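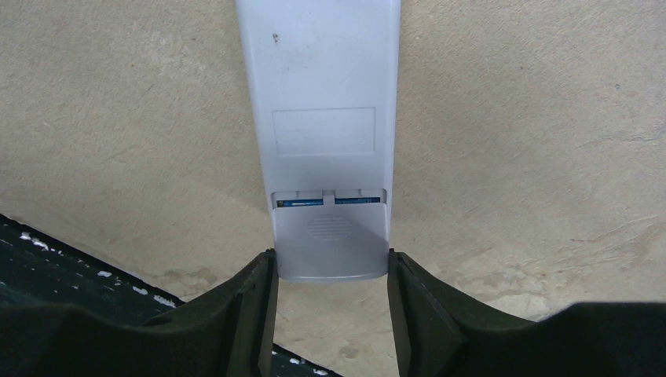

Davina MacLeish wrote in to say the small-object chapter lost her at the grip width screen, and could I please do it over with the steps in the order a person would really press them. Fair enough! I've rewritten the whole section, and she was right that two of the steps were backwards.

Print this page | E-mail this page

Section 4. Teaching your Traltis gripper to handle a remote control

I use a TV remote for the first real lesson with every Traltis kit I set up. It's long, it's narrow, it's light, and most houses have an old one in a drawer. It also has a battery cover that slides, so you get a second lesson out of the same object once the first one goes well. You'll want the arm bolted down and the wrist camera working before you start (Sections 2 and 3). If the camera view in the Ostum app is still upside down, go back and fix that now, I'll wait.

Set aside an evening. My first go took me from supper until nearly eleven, but I was also reading the old version of this chapter.

What you need on the table

A remote you don't care about. The batteries can stay in, and I like them in, as the weight is closer to what the arm will meet in real life. Tape a weak cover shut for the first lesson if you're worried about it. You also need a plain surface under the camera. It doesn't have to be pretty or spotless. Scratches and smudges haven't bothered mine one bit, but a shiny tabletop right under a lamp will drive you up the wall.

4.1 Setting the grip

1. Open the app, tap Hand, then tap Grip Width. Do this first. (The old guide had you set the force first, and the width screen then wiped it out. Sorry, Davina.)

2. Stand the remote up between the open fingers with the back facing the camera. Hold it by the top end and keep your own fingers well clear of the black ones.

3. Press Close Slow. The fingers come in from both sides and stop when they feel something. You want the flat inner faces against the two long edges of the remote, low down, near the battery end.

4. Let go gently. If the remote swings or tips, press Open, catch it, and try again a little higher up.

5. Tap Save Width and give it a name you'll recognize in a month. Mine are called things like "skinny gray" and I regret all of them.

6. Now tap Grip Force. It opens at the factory setting of 410, which is plenty for a coffee mug and too much for a hollow plastic remote. Bring it down in small steps, testing each time, until the remote just starts to slip, then go back up two steps.

7. Tap Save Force. Wait for the beep. There's no message on the screen, only the beep, so turn your sound on.

Note: The force numbers aren't ounces or grams or anything else you can look up. I asked Lomotside, who sell the kit, and Ronaldo Cruzado on their help desk told me to treat them like the numbers on a toaster. That has worked for me.

CAUTION: Don't go above 857 with anything that has batteries inside. The menu will let you, all the way up to 3,000, but the upper range is meant for the metal clamp jaws sold separately. I cracked a perfectly good garage door opener finding this out.

4.2 Showing the camera which side is which

The arm doesn't know the front of a remote from the back until you tell it. The back is the easier side to teach - fewer buttons, fewer bright bits to confuse it - so begin there.

1. With the remote held, tap Eye, then New Object.

2. Drag the box on the screen so that it covers as much of the remote as you can see. Don't worry if the top end runs out of view. It will on anything long, and the app fills in the rest from the edges.

3. Tap Landmarks and pick out at least two. On the back of a remote, I go for the ridged oval thumb patch on the battery cover and the shallow rectangle where a label goes. Both are easy for the camera to find again.

4. Skip specks, scuffs and stickers. If you clean the remote next week, the arm will be looking for a spot of dirt that's gone, and it sulks.

5. Tap Learn and leave everything alone until the bar fills. Mine crawls for the last little stretch, so give it time before you decide it's stuck.

6. Tap Test. The outline on the screen should hug the side edges of the remote. If it wanders off onto the table, run Learn again with the lamp moved.

4.3 Checking the battery cover

This is the part I bought the kit for. A cover that has slid down even a little will show a narrow gap with the batteries peeking through, and you can have the arm stop and warn you when it sees one.

1. From Eye, open your saved remote and tap Add Condition.

2. Slide the cover down by hand until you can see a strip of both batteries. A strip is enough. You don't want the cover off completely, or the arm will only learn to spot a missing one.

3. Tap Learn As, and choose Open.

4. Push the cover home until it clicks, then repeat the step and choose Closed.

5. Go back and forth a few times. Four rounds did it for me. Ingrid Nakamura, who tested the chapter on her own kit, needed more, but her remote was black and the lighting in her basement is terrible.

6. Under When Open, choose Stop And Beep. There's also a choice called Try To Close, and I'd leave it alone for now.

Note: Keep the grip low but watch where the cover ends. If the fingers pinch the cover as well as the body, the cover can't move, and your Open lesson will be no use at all. Check this from the side with your own eyes before you tap Learn.

CAUTION: Take the batteries out if you see any crust or leaking. Wipe the finger faces with a dry cloth afterward, and don't use the cleaning spray on them. It leaves a slick film and you'll be redoing 4.1.

If it goes wrong

Remote drops when the arm lifts: raise the force one step, and check that the inner faces are lying flat against it.

Remote turns as it's held: your grip is too near one end for the weight. Move toward the battery compartment, where most of it sits.

App says Object Lost: usually glare. Once, for me, a sleeping cat's tail.

Arm beeps Open on a closed cover: add two more Closed lessons with the lamp in a different spot.

Section 5 covers spoons and pens, and you can reuse the width you saved here as a starting point for the fatter pens.

Print this page | E-mail this page
4 comments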